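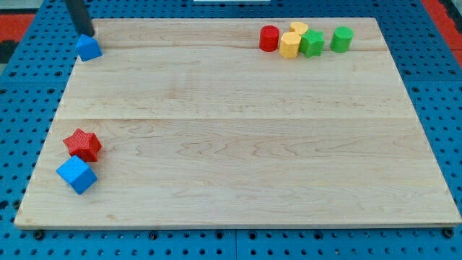
How a robot arm learns to pick up blocks

A robot arm does not know what a block is. It does not know what a table is either. Somebody has to build it a place to work, give it things to pick up, and tell it how to move. This page is about how we did that at the Rilholm shared workshop, with an arm we put together from a Medero kit.

The work surface

The kit has 119 parts, and it took us most of May to build. The part that people forget is the table. If the table wobbles, the arm misses.

Our table top is blue pegboard, full of holes in straight rows. A light wooden board lies on it. The bolts in the holes along its front edge are there to stop it sliding. If the board moved by the width of your finger, every place the arm had learned would be wrong.

The blocks

We use small coloured blocks in different shapes: cubes, stars, cylinders and one with six sides. Each shape gives the arm a different job.

A cube has flat sides. If the fingers of the gripper (that is the robot's hand) close on two opposite sides, they hold it well. But a cube can sit at an angle. If the fingers close on the corners, the cube twists, tips up or slips away.

A cylinder that is standing up is the same all the way round, so the arm can come at it from any side. If it gets knocked over, it rolls.

A star is harder. It has five points with dips between them. When one finger meets a point, the finger on the other side meets a dip. You have to try a few ways of turning the gripper before you find one that holds.

Blocks that stand close together are harder still. The fingers need a gap to fit into. Sometimes the arm has to push one block aside before it can lift the next.

Telling the arm where to go

Every place on the board has two numbers. One says how far across it is and the other says how far away. It works like a map, or like the squares on a chessboard. A third number says how high the gripper should be.

A program called Troma turns those numbers into turns of the motors. To pick up one block it does this:

Move above the block.
Open the fingers.
Go down slowly.
Close the fingers.
Go up again.

Slowly matters. A motor does not feel that it has hit something -- it just keeps pushing unless you tell it when to stop. We set ours to stop after 12 seconds if it has not reached its place.

Try it yourself

You can be the robot. Put some blocks on a tray and shut your eyes. Ask a friend to guide your hand using only the words left, right, forward, back, up, down, open and close. Use one finger and your thumb as the gripper. Then swap over and try again with the blocks closer together.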